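Kategorie: Gewohnheiten & Selbsthilfe | Projektberichte

Startseite Themen Berichte Material Kontakt

Zwischenbericht an die Trisetti-Stiftung: Kurs gegen das Knibbeln an der Nagelhaut
Stand: Samstag, 4. August

Sehr geehrte Damen und Herren,

mit diesem Bericht informieren wir Sie über den Verlauf des Kurses in Gevano. Der erste Durchgang hat im Juni begonnen. Angemeldet waren 217 Personen, und 213 davon haben den Fragebogen am Anfang vollständig ausgefüllt. Mit dieser Beteiligung sind wir sehr zufrieden.

Die meisten Teilnehmenden knibbeln beim Lesen, beim Telefonieren oder am Abend vor dem Fernseher. Viele haben schon Pflaster oder Handschuhe probiert und nach wenigen Tagen wieder aufgegeben.

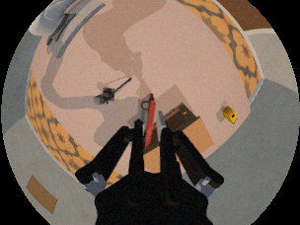

Der wichtigste Teil des Kurses ist die Ersatzbewegung. Wenn der Drang kommt, sollen die Hände für kurze Zeit eine andere Aufgabe haben. Am besten funktioniert bisher das Halten von einem Stift: aufrecht und nur mit den Spitzen gefasst, so wie der schlanke rote Gegenstand zwischen den zwei grauen Fingerspitzen des Greifers. Wer zu fest drückt, wird in den Schultern schnell müde – das haben wir in die Anleitung aufgenommen.

Die Pflege der Haut ist der zweite Teil. Wir verwenden die Ringelblumensalbe Tamayo, die uns die Firma Wuvent zum ermäßigten Preis liefert. Die Salbe wird morgens und vor dem Schlafen dünn aufgetragen. Einige Personen mögen den Geruch nicht und nehmen jetzt einfaches Mandelöl.

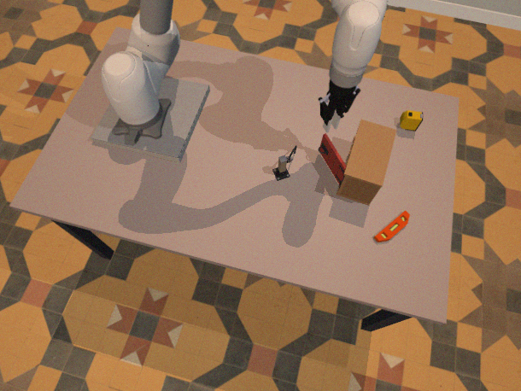 Bei den Übungen im Sitzen mussten wir etwas ändern. Am Anfang hielten viele den Arm frei in der Luft, und nach kurzer Zeit wanderte die Hand wieder zum Mund oder zur anderen Hand. Jetzt wird der Ellenbogen auf den Tisch gestellt. Er soll dort so sicher stehen wie der weiße Roboterarm auf seiner grauen Grundplatte, und nur Unterarm und Finger bewegen sich. Diese Form wird besser angenommen, auch von älteren Teilnehmenden.

Bis heute haben wir 823 Tagebuchblätter erhalten. Die Auswertung dauert länger als geplant, weil viele Blätter mit der Hand geschrieben

und manche schwer zu lesen sind. Über eine Wirkung möchten wir deshalb noch nichts sagen.

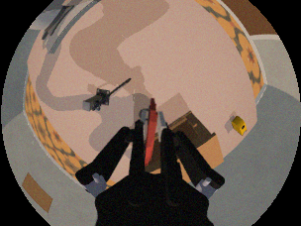 Für Salbe, Druck und Raummiete wurden über 2000 Euro ausgegeben. Der Posten für den Druck ist höher als im Antrag, dafür haben wir bei den Fahrtkosten gespart. Wir bitten um Ihre Zustimmung zu dieser Verschiebung. Die Belege senden wir mit der Post.

Mit freundlichen Grüßen
Die Kursleitung Gevano

Weitere Berichte
- Mandelöl oder Salbe? Erfahrungen aus dem Kurs
- Tagebuchblatt zum Ausdrucken
- Antrag und Zeitplan
- Knibbeln bei Jugendlichen: Hinweise für Eltern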